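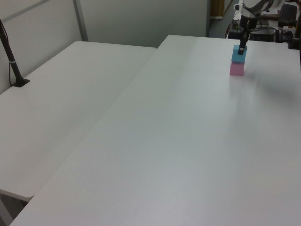 Figure 6. Blue cube on pink cube, gripper still closed on the blue one.

Stacking practice with your Merner arm

We know you'd love to see it put the dishes away, and so would we! It isn't ready for your good plates yet, so please start with blocks.

1. Set 2 cubes on a clear table, well inside the arm's reach.
2. Choose Stack from the Practice menu and let it run 14 times.
3. Write down any drops before moving on to plastic cups (Section 7).

Note: Folding laundry is still a long way off.

Caution: Keep your fingers away until the gripper has opened and lifted.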